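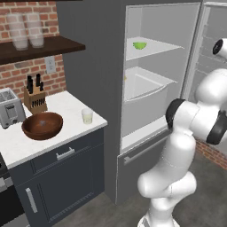 Simulated kitchen used in the Gesavance open day demonstration, arm at the open refrigerator.

We use cookies to remember your preferences and count page visits. By continuing to browse you accept this. Manage settings.

Kitchen layout tips from a robot arm demonstration
Posted in April by Thenmozhi Iyer

Gesavance opened its workshop on Friday and ran its kitchen simulation for visitors on a wall monitor. Bülent Oral operated the controls and Kevser Oral answered questions. The arm is a rendered model working in a rendered kitchen, and the same motion planner is later used on hardware. I went for the joint control and came home with a page of notes on fridge and counter layout, most of which apply to anyone with two hands and a small kitchen.

Refrigerator

The planner treats an open fridge door as a wall. Every reach has to go through the gap between the door and the near side of the compartment, and the gap is smaller than it looks. Open your own fridge to its usual working angle, stand where you normally stand, and note which part of each shelf you can reach without leaning on the door liner. Items used daily belong in that part.

Small bowls go near the front of the shelf. In the demonstration layout a small green bowl sits on the upper shelf toward the left, and Bülent said side placement of that kind costs the planner extra wrist rotation compared with a centred item. The same applies to a person carrying something in the other hand.

Small loose items in a deep crisper are slow to retrieve. Put them in a shallow tub inside the drawer and lift out the tub.

Check door clearance before committing to a layout. If an island or a bin stops the door short of its full swing, the crisper may not pull all the way out. Measure with the door open, then with the drawer open.

Counter

Keep a landing zone beside the fridge. Kevser's figure for their test layouts is 200 mm of clear counter on the fridge side, enough to set down one bowl and let go of it. My own counter had a kettle there. It has been moved.

Light cups and tumblers should not stand alone near a front corner when there is anything in them. Push them back from the edge before opening the fridge or swinging round with a tray.

Knife block and toaster go at the back. Both are used upright from above, so they need height over them more than depth in front. Check that the tallest knife handle clears any shelf when drawn at the angle of the block. Leave the toaster cord enough slack that the appliance can be drawn forward for use, and draw it forward if there is a shelf overhead.

Stacked cups on an open shelf: stop at 12 for light plastic. Taller stacks lean, and pulling one from the top tends to bring its neighbour.

Reach and approach

Remzi Akyol, who writes the motion code, gave a short talk on approach angles. His rule is to come at an object along a line that stays clear for the last 200 mm, and to back out along the same line.

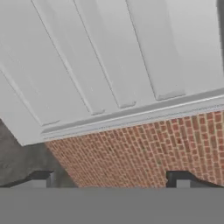
Wrist orientation matters as much as position. An arm can have its gripper in the right spot and still be pointed at the wrong thing, and the fix is to return to a neutral posture and start the approach again. Small corrections from a bad posture use up joint travel. People do much the same with a twisted elbow at the back of a low cupboard. Withdraw, turn the shoulders square to the opening, and reach in again.

Open the grip before arrival. Remzi sets the fingers wider than the object by 5 mm a side for rigid items. For bowls with a sloping rim he prefers more. In domestic terms, empty the hand first and put the lid or cloth down on the landing zone.

Alper Bilgin asked whether handle orientation made a difference. Long horizontal bars on low drawers can be pulled from the middle or either end, but a heavy drawer should be pulled from the middle to keep the runners even. Vertical handles on cupboard doors should be on the side away from the hinge, set high on base cabinets.

If a drawer racks when pulled from the centre, clean the runners with a dry brush and check the mounting screws before adding lubricant.

Recent items
Drawer runners: cleaning and realignment
Proten shelf brackets, fitting notes
Sealing a stone counter edge
Plolent cup racks compared
Cortés knife block, replacing the feet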